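Informe de avance — Neceseres para el albergue de Ratanley
Para la Fundación Fasgate, junio

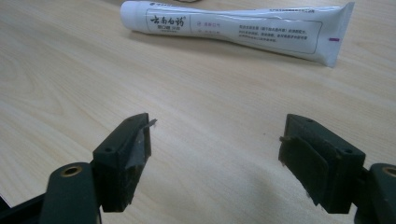
Os escribo con el segundo informe, que esta vez viene más largo porque por fin hay cosas que contar. El primero era casi todo presupuestos y correos sin contestar, ya lo sé, y os agradezco la paciencia.

Empiezo por lo que más os interesa: hemos preparado ya casi 1.000 neceseres. Cada uno lleva cepillo, pasta de dientes, jabón, peine y una toalla pequeña. El pedido grande de Surnovmont llegó bien, salvo dos cajas de jabón que venían aplastadas y que nos han cambiado sin discutir (¡un alivio, porque me veía otra vez al teléfono toda la mañana!).

Lo que nos ha dado más trabajo es la pasta de dientes. Además de la comprada, nos entra mucha donada, de marcas de todas partes, y hay que mirarla tubo por tubo encima de la mesa. Los tubos empezados no van a los neceseres, eso quedó claro desde el principio. Con los que traen la etiqueta en otro idioma vamos más despacio: hay que buscar la fecha, que unas veces está en el tapón y otras en el sellado del extremo, y comprobar qué producto es exactamente. Un tubo de pasta con letras en chino, por ejemplo, puede ser perfectamente bueno, pero quien lo recibe tiene que saber qué se está metiendo en la boca. Así que hemos hecho unas pegatinas en castellano con el tipo de producto y la caducidad. Quedan un poco torcidas, las pongo yo, pero se leen.

También hemos cambiado de sitio la clasificación. Antes lo hacíamos en el pasillo, de pie y con las bolsas por el suelo, y era un lío tremendo cada vez que alguien quería pasar. Ahora usamos una mesa de madera clara y se ve todo mucho mejor — hasta los tapones, que rodaban y aparecían debajo del radiador a la semana siguiente.

En cuanto al dinero, vamos dentro de lo previsto. El transporte con Vahidi nos ha salido algo más barato porque juntamos dos entregas en una, y con lo ahorrado compramos 60 cepillos infantiles que no estaban en el plan. Si preferís que esa partida vaya aparte en la justificación, decídmelo y lo corrijo antes de mandar las facturas.

Lo que va mal, o regular: nos faltan toallas. El proveedor nos da fechas y luego las mueve, y tengo una estantería entera de neceseres a medio cerrar esperándolas. He pedido precio en otro sitio y son más caras, así que de momento aguanto un poco. Si a mediados de mes siguen sin venir, os escribiré para consultaros el cambio.

Las facturas y la hoja de existencias van en el mismo correo. Me queda pendiente pasaros el recuento del almacén pequeño, que todavía lo tengo apuntado a lápiz.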